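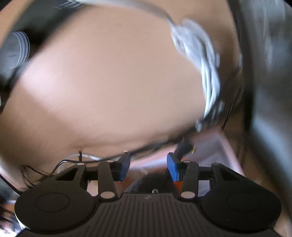 *Gripper open over the cable table, blue pads empty, tabletop blurred by motion.*

**Ticket:** Blurred views are dragging down grasp point labels
**Project:** Prirnano, cable sorting
**Opened:** 2018-06-08
**Status:** open, workaround in place

Hello all, and thank you for being so patient with me on this one. I know the Ellwood group is waiting on the new baseline, so I'll write down everything I have, even the bits that may be no use.

The method picks a grasp point on a looped cable from a single view, then checks it against the next view. It worked nicely on the March set. On the new set of 2090 views, the check throws out far more points than it should, and most of the bad ones look like the view at the top: the pads are easy to make out, the white bundle is readable in its lower strands, and the upper loops smear together. The labeler then puts its point somewhere in the tangle and the second view disagrees.

What I tried, in order:

- Reran the check with the old Geltitz weights. Same result, sadly.
- Raised the sharpness cutoff to 130. This helped the points on white cable, but it threw away plenty of good views of the black ones, and I'd hate to lose those.
- Measured sharpness only in a patch near the fingertips. Much worse! The gripper stays crisp while the table smears, so everything passes.
- Masked out the gripper first, then measured what was left. Best so far by a good margin.

For now I've put the masked version on the Cikau branch, with the first 2000 views processed. Please use that one if you need labels this week, and do tell me if a cable you care about has gone missing.

Still to do: the mask leaves a thin rim along the outer arms, and I suspect 4 of the failed batches come from that. I'll widen it and rerun tonight.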